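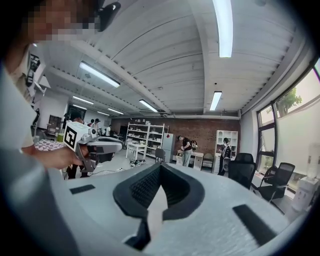
2 min read

Thu 31 July

My left heel and I are no longer on speaking terms. It started in spring as a small morning complaint and has worked its way up to a full grievance, lodged every time I get out of bed and again after any chair I've liked.

The podiatrist in Gruresstead, Horacio Durán, pressed one thumb into the exact spot and asked if it hurt. I said a word my mother wouldn't care for. Plantar fasciitis, he said, and handed me a sheet of calf stretches, to be held for 45 seconds, 5 times a day. I have done them in the kitchen, at the bus stop and once in line at the bank.

He also mentioned a night splint. I wore it for two nights – it's like sleeping with your foot in a mailbox.
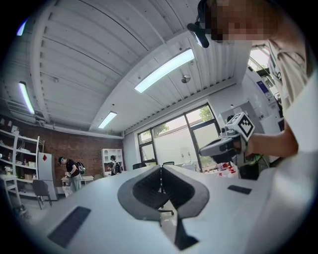 What I'm doing instead

Rolling a frozen water bottle under my arch, mostly, and wearing shoes indoors like a hotel guest. Mornings are a little better. I go back in August, and he has already said the word "orthotics" twice.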